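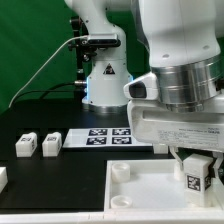 Wenceslao Cervantes expects the sale to settle before February, and he has told staff at the Clerkska cannery that their jobs and entitlements will carry over to the new owner. Sernow agreed in December 2018 to buy the plant from Orozco, along with its 2 warehouses and the Zavulgate label.

Clerkska employs 200 people and turns out 3000 tonnes of tinned fruit a year, mostly peaches and pears for supermarket home brands. Growers' contracts stay as they are for the coming season - prices will be looked at again after harvest. Orozco will keep its juice business.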